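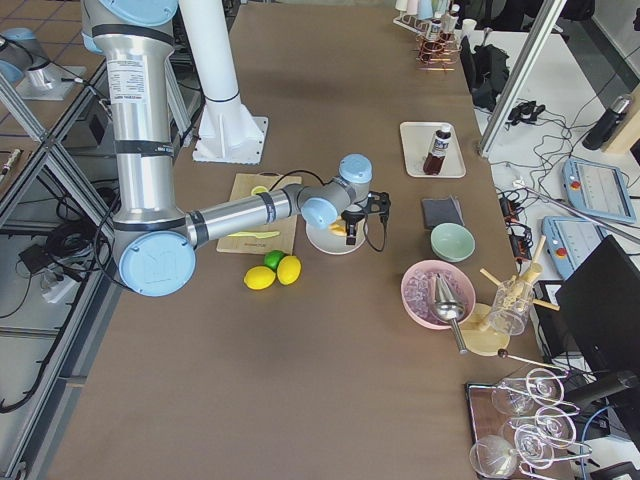 **When do the winter hours start at the Himivley allotment shop?**

On the first of December. Open 10 till 1, then shut for lunch and thats it until the next morning — no afternoons till spring.

Quick round-up as I'm typing this between two other jobs. November 2021 and still picking beans, who'd have thought.

**Water.** Going off at the mains at the end of the month. Fill your butts now. Last year three plots left their taps open over winter and the standpipe by plot 66 split right down the side. 400 pounds to put right, which came out of the path money, so no new path. Please open the drain cock, leave it open, lag anything above ground. Old jumpers fine. Carrier bags not fine, they end up in the hedge.

**Seed order.** Forms to Viorica Gashi by the end of the month. Put your plot number on it. Last time 7 forms came in with no plot number and one with no name either (broad beans, two packets, still in the shop if they're yours). Onion sets and shallots are on the same form this year, bottom of the second page. Seed potatoes seperate, that list comes out after Christmas.

**Manure.** Orhun Sarıgül has found a new stables, so a load should be coming before the frosts. It'll be tipped by the lower gate like before. Barrow it away yourselves, one share each until everybody's had some. Fresh stuff, so stack it and leave it, don't dig it straight in round your roses.

**Bonfires.** Dry stuff only, after dusk, and not when the wind is towards the houses. We had a complaint and it was a fair one. Check for hedgehogs first — lift the heap, don't just poke it.

**Vacant plots.** Plot 13 and the half plot next to it. 13 is mostly couch grass but there's a good plum on it and the shed door locks. Waiting list gets first go, then anyone wanting to swap.

**Lost and found.** One green welly, left foot. A decent pair of secateurs, describe them to Yanti Lumbantobing and they're yours.

Rents due in December as usual. Cheque or cash in an envelope through the shop door, name on the front.

Anything for the next one, get it to me before the water goes off.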